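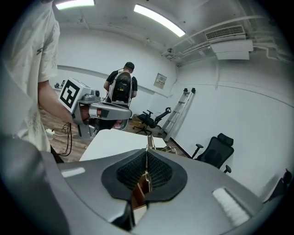 A T-shirt with a light printed drawing. Worn cotton is the largest part of what Durkomstead collects.

Durkomstead will collect old clothes at the door from next month

Aug 27, 2025

The town of Durkomstead will begin to collect used clothes and other textiles directly from the homes of its residents. The first collection takes place in September, and after that the van will come to each street every four weeks. The town council took the decision in June, after a trial in the streets between the old mill and the railway station.

Until now, people who wanted to give away their clothes had to bring them to one of the three containers behind the sports hall. The containers were often full at the weekend, and bags were left on the ground, where the rain made the clothes useless. The containers will stay in their place until the end of the winter. Then the council will look again if they are still needed.

In the trial, 112 households took part. They received a strong green bag and a paper with the dates. According to the report which was given to the council, most of the bags contained everyday cotton clothes, such as T-shirts, children's pyjamas and bed sheets. Winter coats were few, but this is normal for the season in which the trial was made.

"People do not like to throw away a shirt, but they also do not like to drive across the town with it," says Rocío Valcárcel, who is responsible for waste and recycling at the council. "We saw that the bag was put out when we came to the door. This was the main question for us."

The collected textiles go to Triltent, a sorting company in the neighbouring town of Plorkmont. There they are divided by hand. Clothes in good condition are sold in the second-hand shop of the company or given to local charities. Clothes with small damage go to the repair room, and the rest is cut into cleaning cloths or made into filling for mattresses and car seats.

Riaan Nkuna, who leads the sorting work at Triltent, asks residents to pay attention to a few points. Everything must be clean and dry when it is put in the bag. Shoes must be tied together in pairs. A missing button or a broken zip is no problem, and prints on the fabric are no problem either.

"Often people write to us and ask if we take T-shirts from an old football club or a school trip," he says. "Yes, we take them. Some of them are even sold faster than the plain ones."

Carpets, pillows and clothes with paint or oil on them are not accepted. These must still be brought to the recycling yard.

Not everybody in the town is satisfied with the plan. At the meeting in June, several residents asked why the van has to come in the morning, when many people are already at work. The council answered that the bag can be put out the evening before, if it is well closed. Another resident was worried about bags which are taken by strangers during the night. In the trial one such case was reported.

There was also a discussion about the costs. The service is free for households, but the council pays Triltent for the van and the driver. In return, the council pays less for the burning of household waste. Mrs Valcárcel says that the first real numbers will be presented in spring and that she does not want to promise a result before.

The green bags will be delivered together with the autumn waste calendar. Who needs more bags can get them for free at the town hall or at the Liu dry cleaner's in Station Road. In blocks of flats with more than 20 homes, the bags will not be collected at the door. Such buildings receive a common box in the bicycle room or the yard, and the house manager will inform the residents where it stands.

Questions about the dates can be asked at the waste desk in the town hall, on the ground floor, during the usual opening hours.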